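Como preparar o kit de braço Skadum para a primeira tarefa: acender e deslocar um candeeiro

Guia de montagem e primeiros ensaios, por Soledad Cáceres
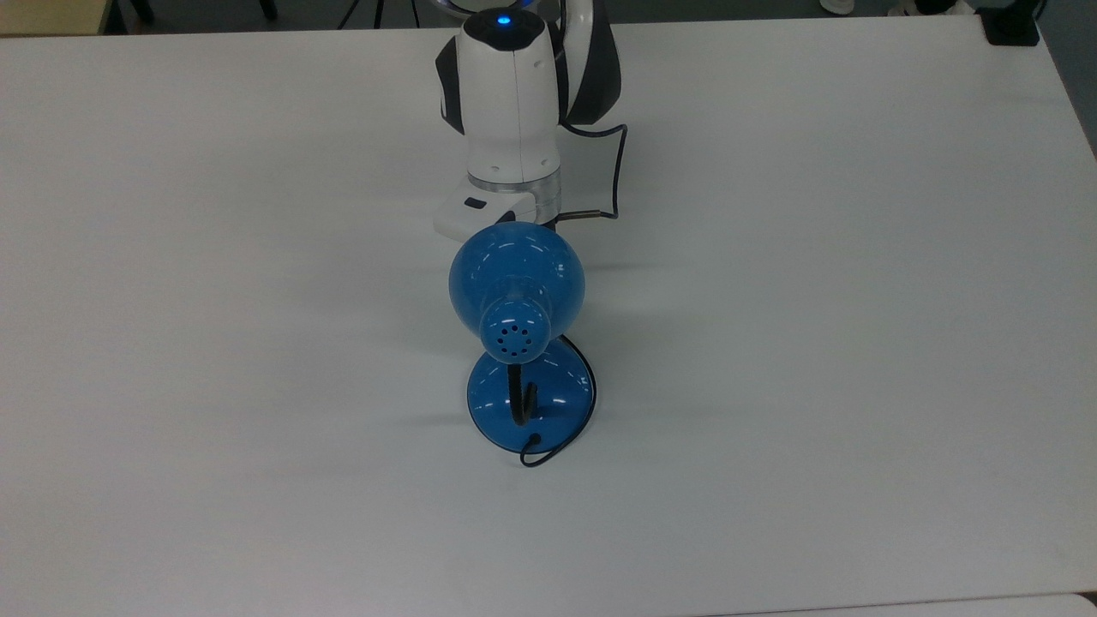

Quando comprámos o kit Skadum, a documentação da Gruka chegou em inglês e estava pensada para quem já trabalhou com braços industriais. Nós não éramos esse caso. Escrevi este guia para os colegas que vão receber o mesmo kit em novembro e que querem passar da caixa até ao primeiro movimento numa só tarde. O português não é a minha língua materna, por isso peço desculpa se algum termo técnico não é o mais habitual.

O que é necessário

O braço com a sua placa de base, o controlador, o cabo de alimentação e o cabo de rede vêm no kit. A mesa não vem. É preciso uma mesa firme, com tampo liso e de preferência claro e mate, com pelo menos 800 mm livres à frente da base. Com menos espaço o braço também funciona, mas as rotinas de calibração param a meio com o erro 34, que significa limite de zona atingido.

Para o objeto de ensaio recomendo um candeeiro de secretária com haste flexível. É um objeto difícil, porque tem cabo, tem partes que dobram e a superfície muitas vezes brilha, mas é barato e, se cair, não se perde muito.

Passo 1. Fixar a base

Coloque a placa sobre a mesa, encostada ao lado oposto àquele onde vai ficar o operador. Aperte os parafusos em cruz, primeiro com a mão e depois com a chave que vem no kit. Não aperte um parafuso até ao fim antes de começar os outros. O manual indica a força de aperto na página 19.

Passo 2. Passar os cabos

O cabo que acompanha o braço precisa de folga. Deixe uma volta larga para o lado e faça com ele o percurso até à base sem o prender ao tampo. No nosso primeiro ensaio o Fidel Barrientos prendeu-o com abraçadeiras, ficou muito arrumado, e a junta do ombro puxou o conector na primeira rotação. A assistência da Selemer trocou a peça em garantia, mas esperámos duas semanas.

Passo 3. Ligar e aguardar

Ligue o controlador e só depois abra o programa no computador. O arranque demora cerca de três minutos. Não toque no braço durante este tempo. Se o programa não encontrar o controlador, desligue a rede sem fios do computador e tente outra vez.

Passo 4. Definir a zona de trabalho

No menu "Área", introduza as medidas da mesa. Usámos 1000 mm de largura, embora a nossa mesa seja maior, para manter o braço longe das pessoas que passam. Depois mova o braço em modo manual até aos quatro cantos e confirme cada um.

Passo 5. Posicionar o candeeiro

Ponha o candeeiro em frente do braço, mas não tão perto que a base dele fique por cima da placa quando a rotina começar. Durante os primeiros movimentos manuais isto não incomoda. Na rotina automática, o programa não distingue bem onde acaba um objeto e começa o outro.

Enrole o excesso do cabo elétrico junto ao pé do candeeiro e não ligue a ficha à tomada antes de o braço ter repetido o percurso completo sem contacto.

Passo 6. Gravar o movimento

Escolha "Ensinar", guie o braço devagar até ao interruptor e grave um ponto em cada mudança de direção. Cinco ou seis pontos bastam. A Rocío Alarcón prefere gravar mais, mas então a correção de um erro torna-se cansativa. Reproduza a primeira vez a um quarto da velocidade, com a mão perto do botão de paragem.

Vale a pena comprar?

Para ensino e pequenos laboratórios, penso que sim. O braço repete bem os pontos gravados e o modo manual é agradável. O programa ainda tem menus mal traduzidos, e gostaria que o cabo de rede fosse mais comprido. Quem precisar de uma pinça diferente deve pedi-la juntamente com o kit, pois em separado os portes são caros.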